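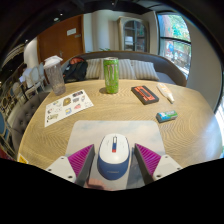 Is the lounge ready for people to use?

Most of it is, and what's left is small stuff you can fix with a screwdriver and a free afternoon.

So, where we are. The sitting corner went first, and I'm so glad it did, because it makes the whole place feel lived in. The table is in and people took to it right away (drinks, stickers, a mouse and its cloud-print pad, it all lands there and I've stopped fighting it!). I had worried it would be too small for both work and snacks. It does fine as long as somebody clears it at night, and I've put up a little sign asking for that.

Money first, I know you'll want it. Your grant was 2,931 and we've spent 614 since the last report, most of it on fabric cleaning and the delivery from Zarkow. Another 300 is set aside for lamps. I'm holding 1,000 back for the Kamel room, which we haven't touched yet and which needs paint before anything else goes in there.
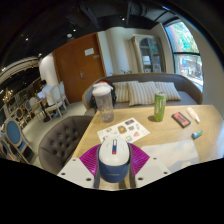
Vunska, Aug 22, 2026

Seating is the part I'm happiest with. The long gray sofa has its three striped cushions, and the armchair with the buttoned back stands by the table where you can reach your drink without getting up. We tried the armchair over by the door for a while and people kept dragging it back, so it stays put now. The cushion covers go through the wash fine on cold, and I'd like a spare set if the Jevska order has room for one.

Bags are still a problem. We don't have hooks yet, so a backpack ends up on the end of the sofa and that's one seat gone. I've asked for a quote on a plain wall rack and will send it over when I get it.
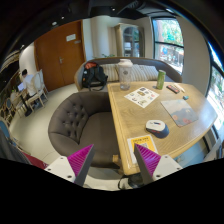

Cables are next on my list too. I want a clip or a short channel under the table so nothing loops on the floor where feet go, and a tray on top for the little things (mice, cards, chargers) so they have somewhere to live. Both are cheap and I can take them out of what's left without moving any of the other lines.

For the rest of August I'm planning the lamps, the rack and a first coat of paint in the Kamel room. Could you let me know if the spare covers are OK? The Jevska order closes at the end of the month and I'd rather add them now than pay for shipping twice.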